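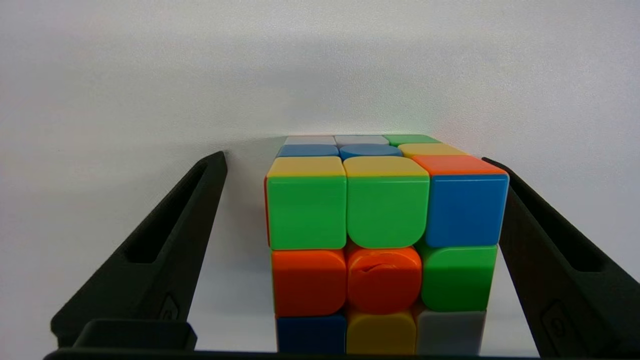 魔方,蓝色中心朝上,橙色中心朝前

首页 小说 随笔 译作 投稿 关于本站
搜索 请输入关键词 搜索

原样

凯伊·英瓦松把魔方放在柜台上的时候,手没有马上拿开。

“转不动了,”他说,“也不是完全转不动。转到一半会卡。”

我问他我能不能试。他想了想,说最好别试。

我在德里克利干了两年。店在索尔斯卡老车站后面的那条街上,修玩具,也修一点别的,伞、八音盒、拉链。老板是凯斯图蒂斯·比特,他从前在工厂里修缝纫机,后来工厂搬走了,他没有跟着搬。店里的规矩是东西先收下来,写单子,客人说的毛病照客人的原话写。我就在单子上写:转到一半会卡。

“还有一件事,”凯伊说,“修好以后,颜色要跟现在一样。”

我以为他说的是掉色,告诉他这种魔方没有贴纸,塑料本身就是那个颜色,擦多少遍都不会掉。

“不是。我是说位置。现在哪一块在哪里,修完还在哪里。”

他说话很慢,穿一件灰外套,扣子扣到最上面。我把单子翻过来,在背面写:不要还原。

“为什么不能还原?”诺埃米在里间问。她那年十七岁,放学以后来店里帮忙,什么都听得见。

凯伊朝里间看了一眼,没有回答。他问要多少钱。我说拆洗上油五百。他把钱放下,取了收据,折好放进外套里面的口袋,走了。那种魔方买个新的用不着五百,我本来想告诉他,他已经出门了。

那是九月,下午四点以后太阳正好照到柜台上。我把魔方转了个方向看。橙色那面的中心块上有一个小小的弯弯的标记,凸起来的,用指甲能摸到。那一面右上角是蓝的,左边两块是绿的,很亮的绿。蓝色那面朝上,角落里有绿有白,靠近我的一排是黄的和橙的。谁转到这一步停下来的,看不出打算往哪里转。

我不会玩魔方。修它不需要会玩。把一层拧斜,找一个棱块,用拇指顶出来,后面的就一块一块都松了。里面是一个十字轴,轴上有螺丝和弹簧,脏的一般都是轴。麻烦的是装回去。我找了一张方格纸,打算把六个面都画下来,每一格写一个字。我画了橙色那一面,又画了蓝色那一面,然后有个女人抱着一只木马进来,马的一条腿断了,她的孩子在旁边哭。等我量完木马的腿,已经到了关门的时候。我把魔方连同方格纸放进托盘,托盘放在工作台靠墙的架子上。

第二天我去布伦达尔取弹簧。布伦达尔在河对面,是个五金铺子,什么都有,就是找起来慢。我回来的时候,诺埃米坐在工作台前面,托盘放在她膝盖上。

魔方六个面都是整齐的。

“它真的会卡,”她说,“我转了好久。”

她很高兴。她把它举起来让我看,橙色一面全是橙的,蓝色一面全是蓝的。我没有说话。她看了看我,又去看托盘里的单子。单子正面朝上,写着转到一半会卡。她翻过来,看见了背面。

“哦。”她说。

我问她还记不记得原来是什么样子。她说不记得,做的时候不会去记那个,只看下一步。我问她能不能倒着转回去。她说要是记得每一步就可以。

凯斯图蒂斯从后面出来,听我们讲完,把眼镜推到额头上。他没有骂人。他问:“画了几个面?”

“两个。”

“那就先把两个面弄对。”

“剩下的呢?”

“先弄两个面。”

我把魔方拆开,零件倒在一块毛巾上。轴里有一团黑灰,还有一根短头发,浅色的,缠在弹簧上。我用镊子把它夹出来,一时不知道该放在哪儿,后来放进一个装纽扣的小纸袋里,把纸袋夹在单子上。螺丝有一颗锈了,换了新的。轴用酒精擦过,晾在窗台上。

诺埃米把小块按颜色排成几行。她比我懂。她说每一小块都只有一个,比方说又绿又黄的棱块,整个魔方上只有一块,所以橙色那面的上沿和蓝色那面的前沿连在一起看,就能知道用的是哪一块,朝哪边。上沿中间,朝前是绿的,朝上是黄的,那就是它。她把那块拣出来放在方格纸上。

照这个办法,两个面相接的地方都有了着落。别的地方不行。蓝色那面后排中间是一块白的,又白又什么呢,纸上没有写。角块也一样,只知道露出来的一种颜色,或者两种,还有一种要猜。诺埃米列了一张表,划掉一些,又划掉一些。她说不能随便装,装错了以后永远还原不了,会剩下一块角是歪的,或者两块棱换不过来。

“他又不还原。”我说。

“万一呢?”

她做了两个晚上。凯斯图蒂斯给她煮了汤,放在炉子边上,她忘了喝。我修木马的腿,把断口刮干净,打孔,穿木销,上胶,用夹子夹住。我们两个谁也没怎么讲话。到第二个晚上快九点,她说可以了,这样装的话两个面都对得上,也能还原。但是同样对得上的装法还有好多种,她选的这种只是其中一种。

“你怎么选的?”

“哪个像是随便转出来的,就选哪个。”

我上了油,把小块一块一块按进去。最后一块棱要用点力气,咔的一声进去了。我把每一层都来回转了一点,不多转,转开一点就转回来。不卡了,很顺,声音也变小了。橙色那面朝前,蓝色那面朝上,跟方格纸上一格一格对过,都对。

我们把它放在柜台上,用一块布盖着。

那天回家的路上我一直在想要不要告诉他。诺埃米说应该告诉。凯斯图蒂斯说单子是我写的,客人是我接的,话由我去说。他说早些年有个人拿来一块怀表,要求修好以后指针还停在原来的钟点。他照办了,表走起来好好的,他再把它弄停,停在四点过一点。那个人看了一眼就哭了,说是三点。

“那到底是几点?”我问。

“单子上没写。”他说。从那以后店里才规定客人的原话都要写下来。

凯伊·英瓦松过了取货的日子才来。他还是穿那件灰外套,身边跟着一个女人,头发剪得很短,颜色浅。他介绍说她叫莱尔克·贝里曼。她跟我握了手,手很凉。

我把布掀开。凯伊弯下腰去看,没有碰。他看橙色那一面,看了很久,又看蓝色那一面。

“对的,”他说,“是这样。”

我说:“有件事要跟您讲。”

诺埃米从里间出来了,站在门帘旁边。

我说我只画了两个面,后来魔方被还原过一次,剩下的四个面是我们推算着装的,颜色都合得上,但多半跟原来不一样。我说钱可以退。我说这些的时候看着收据本。讲完以后店里没有人出声,外面有一辆公共汽车开过去,玻璃跟着响。

莱尔克把魔方拿了起来。她拿得很随便,翻到背面,又翻到底下。

“谁还原的?”她问。

“我。”诺埃米说。

“用了多久?”

“很久。它卡。”

“它一直卡,”莱尔克说,“我在医院里转了一整个冬天,就是因为它卡。”

她用两只手拿着魔方,转了一下。凯伊伸了伸手,又放下了。她又转了一下。右上角那块蓝的到别处去了。

“现在好转了。”她对凯伊说。

凯伊说:“你那时候说先别动,等你回来接着弄。”

“我说过吗?”

“你说过。他们推你出去的时候。”

她停下来想。我看得出来她在认真地想,最后还是没有想起来。

“那你一直没动?”

“放在冰箱上面。”

“两年?”

“快两年。”

她把魔方放回柜台上,蓝的那面已经不是朝上了。凯伊看着它。我以为他会生气,或者会难过,可他只是把外套最上面那颗扣子解开了,像是屋里有点热。

莱尔克问诺埃米会不会教人。诺埃米说会一点,从底下那层开始教。莱尔克说她一直只会做一层,第二层每次做到一半就乱掉,在医院里的时候也是。她拉过柜台边上给客人坐的凳子,坐下来。诺埃米站在旁边,先告诉她中心块是不动的,橙色的永远在橙色那一面,蓝色的永远在蓝色那一面,所以别去追它们。

“上面这个弯的是什么?”莱尔克摸着那个标记问。

“牌子吧。”诺埃米说,“拿它当记号就行。”

凯伊站了一会儿,走过来问我店里有没有别的魔方卖。我说没有,托梅克商场可能有,在三楼。他点点头,没有去。他看见夹在单子上的小纸袋,问里面是什么。

我说是从轴里清出来的,一根头发。

他打开纸袋朝里看,又看了看莱尔克。她低着头,正在把一块白的往下转,嘴里小声跟着诺埃米念右、上、左。他把纸袋口折好,问我能不能扔在这里。

我把垃圾桶从柜台下面拿出来给他。

退的钱他没有要。他说修好了就是修好了。后来他问起墙角那匹木马,我说腿接过了,胶还要再干一天,一般能撑得住小孩。他过去摸了摸接口,问用的是什么木头的销子。我说榉木。他说他父亲做椅子也用榉木。

他们走的时候天快黑了。第二层没有做完。莱尔克把魔方装在大衣口袋里,口袋鼓出来一块,她说下次从这里接着弄,又说要是家里谁碰了也没关系。诺埃米把步骤写在那张方格纸的背面给她带走了。

我在单子上写了“已取”,收进抽屉。凯斯图蒂斯问汤还有没有人要喝。诺埃米说要。

文/珍妮珀·陈

分享 收藏 阅读 2000 评论 2
上一篇 下一篇 返回列表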